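Rolis Interview Question Set

17 Aug 2026
By Revathi Murthy

Rolis is a set of 3000 interview questions used in hiring for office and operations jobs. Each question is stored with the role it was written for, the skill it is meant to test, and a scoring note for the interviewer. The set is kept in one CSV file, with a second file for role names.

Contents

The questions cover 39 roles, from payroll clerk to regional sales manager. Most came from the hiring packs of Devadiga, a staffing firm, and were rewritten to remove client names. The rest were written by Anil Palaniappan and Pavithra Rai for roles the packs did not cover well, mainly purchasing and warehouse planning.

Fields

- question_id: text, unique, never reused after a row is dropped
- role_code: matches a row in roles.csv
- stage: phone, first, panel or final
- skill: one value from the skill list
- question: the wording read to the candidate
- scoring_note: what a weak, fair and strong reply contains
- status: active or retired

A question asked for more than one role has one row per role. The wording is the same in each row, but the scoring note often differs. Count distinct values of the question field to get the number of different questions.

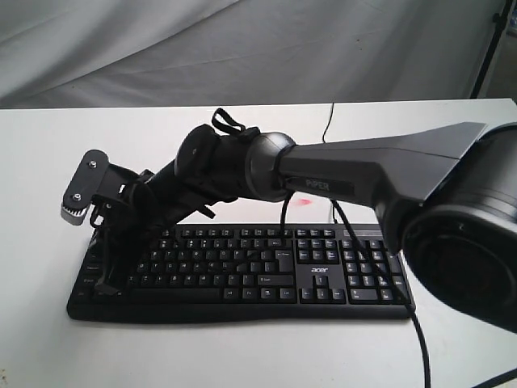 PIPER arm over a black keyboard on a white tabletop.

Labeling

Skill labels were assigned by Kadir Tatlı and Sowmya Menon, working separately. Where they disagreed, the row was discussed and one label kept. The original pair of labels is not in this release. The skill list had 55 values at first, and several that overlapped were merged in November, so older exports from Flolo will not load without the mapping table in docs/skills_map.csv.

Scoring notes use a scale of 1 to 4. There is no middle value. Notes for the final stage are shorter than the others and leave more to the panel.

Loading

Files are UTF-8 with a header row. Commas inside questions are quoted. Some scoring notes contain line breaks, which break readers that split on newlines.

Known problems

Retired rows are still in the main file and must be filtered out by status. Questions on pay history were removed, but a few follow-ups that refer to them remain under the "finance" role codes. Warehouse roles have no panel questions.

The set holds no candidate replies and should not be used to score people without an interviewer present.

Changes

Send corrections to Pavithra Rai with the question_id and the new wording. Changes to role codes also need an edit to roles.csv in the same request.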